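The great pencil case cleanout

I've been putting off the desk drawers since December, and last night after supper I finally ran out of excuses. The bottom one wouldn't shut anymore. You know the kind of drawer I mean — dead pens, a ruler with no numbers left on it, three erasers stuck together in a lump, and somewhere underneath it all the stuff you bought on purpose and would love to use if you could only find it.

So I dumped the whole thing out on the floor and made myself a rule: anything that writes gets to stay, anything that doesn't goes in the trash, and no "maybe" pile. (There was a maybe pile. It was small!) The pens I tested on the back of a Surnside catalog, which has nice cheap paper for scribbling, and I was pretty ruthless. Two of my good Wanow fineliners turned out to be completely dried up and I won't pretend that didn't sting a little.

What I really wanted to sort out was where everything lives afterward. I've tried zipper pouches, mugs, an old cookie tin that rattled like crazy, and I keep coming back to a plain hard case with a lid. A white one with rounded corners and a little tab at the front is about as simple as it gets, and it lies flat, so other things can go on top of it.

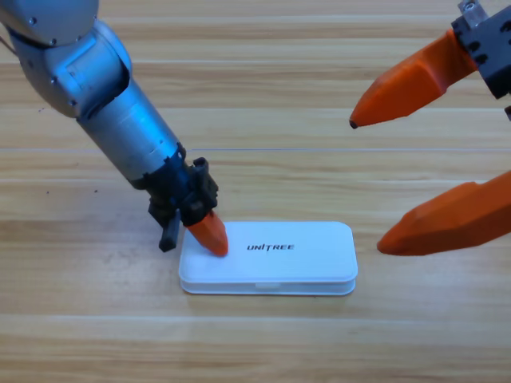 Do markers dry out faster if you store them lying down? Flat is fine for most of them, and for anything with a tip at both ends it's the best way to keep the ink even, so the thing to worry about is whether the caps are clicked all the way on.

I learned the cap thing the hard way on a trip to Turnville, when a dark green leaked all over the inside of my bag and a perfectly good library book. I paid for the book. I still have it, green corner and all, and I've never finished it.

My other rule now is that the case only holds what I reach for every week. I've got a set of 60 markers from way back and I use maybe the same handful over and over, so the rest went into a shoebox on the closet shelf and the favorites get the case. With a shallow tray I can open the lid and see what's in there without digging, and I put the markers in lengthwise so they don't roll around and bang into each other when I carry it to the kitchen.

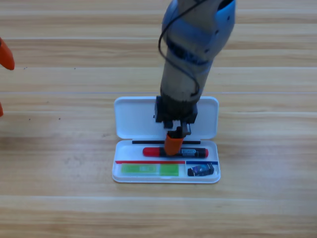 Huenchumán left a comment on my last drawer post saying that a folded paper towel in the bottom of the case stops the rattling and catches any ink, and that it's worth swapping out every 4 months or so. I love this. I cut one to size this morning, and it does make the whole thing quieter, though I had to trim it twice to get the lid to close.

Next up is the drawer above it, which is all tape and batteries and birthday candles. I opened it, looked in, and closed it again.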